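Home Tickets Knowledge Base Contact

Ticket 703: Member survey closes early for some respondents
Opened by: Tuncay Taşdemir, Skarner

Invitations for the Binby panel went out in March. The quota was 200 completes. At 49, new respondents began getting the "survey full" page.

Checked the master quota. Still set to 200. 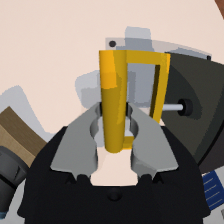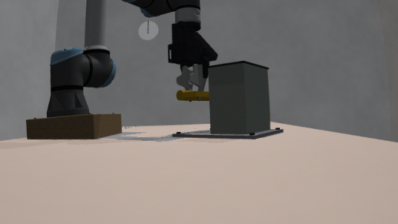
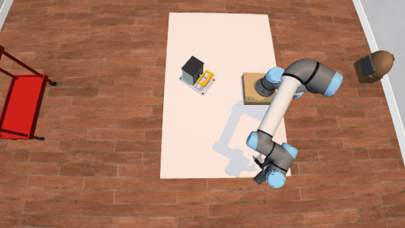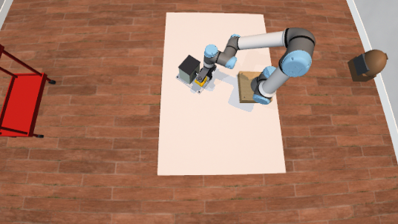

Checked the region quotas next. Kullcombe was capped at 40 and set to close the whole survey when full. Changed the action to screen out Kullcombe only.

14:10 Test link works for the other regions. Asked Tuncay to re-invite anyone turned away.

14:35 Tuncay asks if partial answers were kept. Yes, they are in the export under status 3.

Status: waiting on customer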